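Informe de avance – Programa de reducción de residuos de envases, Bukville
Para: Fundación Blomqvist
4 de septiembre de 2025

El segundo tramo de la subvención se ha gastado casi entero en cartelería y en las charlas de Wendberg. Los talleres se celebraron todos y las hojas de firmas están en el anexo. Dicho esto, no creo que la asistencia mida gran cosa: 165 personas pasaron por las charlas y una buena parte ya separaba la basura en casa antes de oírnos.

Las cifras de recogida tampoco me convencen. Wandivlow, la empresa que lleva los contenedores, comunica 2,196 kg de envases ligeros desde abril, frente a 1,184 kg en el periodo anterior. Sobre el papel es un salto enorme. Pero entre un periodo y otro cambiaron la báscula y añadieron dos calles a la ruta, y cuando pedimos los pesos por calle nos mandaron otra vez el total. Hasta tener ese desglose pediría que la fundación no publique el aumento como resultado del programa. 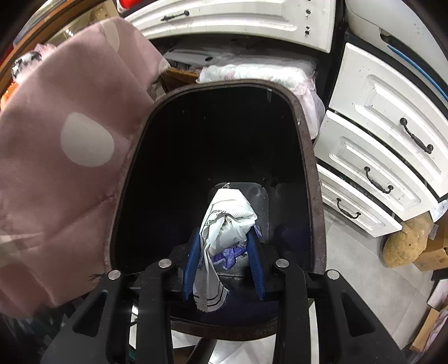

El punto débil sigue siendo el envoltorio pequeño. La campaña habla de botellas, latas y bricks, que se ven y pesan, y apenas dice nada de lo que se come por la calle. Un envoltorio blanco arrugado como el de la foto, con su letra menuda y el borde dentado, va a la papelera sin que quien lo tira sepa si es papel, plástico o las dos cosas. Los carteles no lo aclaran. Propuse corregirlos en primavera y la respuesta fue que ya estaban impresos.

Sobre la aplicación móvil: hay 30 usuarios registrados, incluidos los del propio equipo. No recomiendo pagar la ampliación que ofrece el proveedor.

Para el último tramo pido dos cosas: mover a muestreos de contenido en Wendberg la partida prevista para la aplicación, y aplazar el acto de cierre hasta que Wandivlow entregue los datos por calle. Si no llegan, el informe final dirá que el efecto no se ha podido medir – y prefiero escribir eso a defender un porcentaje que no sé de dónde sale.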